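Week three of teaching a robot to tidy up

So my thumbs hurt. I signed up with Grikix in July to record demos from home, thinking it would be like playing a video game for money, and I've now squeezed a pair of grippers 474 times on my dining table in Ravusbridge. You hold the thing, you do the task, the recording gets sent off, and at some point a robot is supposed to learn from it. My task is called "clear the small stuff," and it means picking things up off the table one at a time and putting them in a cardboard box. Thrilling, I know!
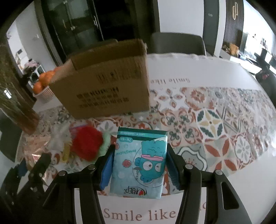 Soft things are way harder to teach than hard ones. When I pick something up with my fingers I don't plan how much to squeeze, I just do it, and with the gripper every bit of that ends up on the record (hesitation and all). A pack of tissues like the Hangyodon one is my favorite to practice on, with one pad on each side and slow pressure. Go too fast and it bunches up in the middle, and then the robot learns to bunch it up too. The guide from Grikix says to pause for 2 beats before lifting, and I kept skipping that until a whole batch of mine came back marked "rushed." Eleven demos, gone. I was so grumpy I went and cleaned the oven.

What helped was talking myself through it out loud. Reach, settle, close, wait, lift. Also, approach from a different side each time! I had been coming in from the same angle on every single try, which feels nice and neat, but then the robot only knows that one angle. Shiny wrappers get their own note in the guide, so I do those in the morning before the light gets strong.

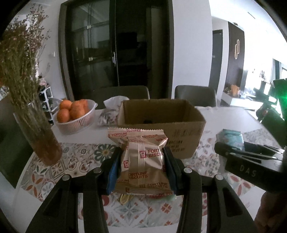
Tordale left a comment on my last post asking why I don't just drive a real arm over remote control, the way the people on the Baert forum do, and said the grip data comes out cleaner that way. Maybe so! I tried it once at a demo day and the lag made me feel seasick. With the grippers my hands are right there and I can do over 11 pickups before I need a break, so I'm sticking with them for now. The target is 1410 by the end of the project. Next up is folding dish towels, and I already have opinions about corners.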